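Section 5: Using the drying rack (sneakers, hats and anything else you don't want tumbling)

I'm putting this part in its own section because it's the one people at Gulstead ask me over and over, usually by text, usually on a Saturday. The rack that came with our Drelgate dryer lives on the shelf above the sink when it isn't in use. Please put it back there!

Before you start, empty the drum. All of it, socks too. A sock that gets left behind will go around and around under the rack and end up wrapped on something.

1. Open the door as far as it goes and give the drum a quick spin by hand to shake out anything hiding at the back.

2. Pull the lint filter, peel it clean, and push it back down until it sits flush. I do this before every load, rack or no rack.

3. Slide the rack in, back end first, and lower the front onto the lip of the opening. Give it a wiggle. If it rocks, take it out and start over.

4. Set your things on top with a little space between them. Shoes go soles down, laces tucked in. Sweaters get folded once, and the sleeves must not hang over the side.

5. Close the door, pick the Rack program and set the time. Canvas sneakers take me around 45 minutes. Wool hats are quicker, so peek at them early.

CAUTION: The drum still turns on some of the other programs. If you hear thumping, stop the dryer and check the program before you do anything else.

CAUTION: No foam insoles, no rubber boots, nothing that has had oil or cleaning fluid on it. Aivar Mets has asked me about his motorcycle gloves twice now and the answer is still no.

Note: The rack holds a lot less than you'd think — one pair of grown-up shoes or two pairs of kids' shoes is my limit. For more than that, Baiba Siliņa has a folding stand she's happy to lend out.

6. When it's done, let everything sit a few minutes, then lift the rack out with both hands and clean the filter again.

Finding the filter is the part that trips up new folks, so a word on that before you move on to ironing. It's low down at the front, and you don't have to reach into the drum or take anything apart to get to it. With the door swung right back, look along the bottom lip of the opening for a light gray housing with two small slotted vents, and just under it there's a white label with little pictograms. Read that label once if you've never used the machine, then go ahead and start your load.
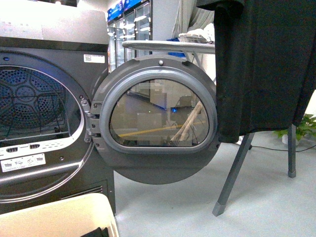
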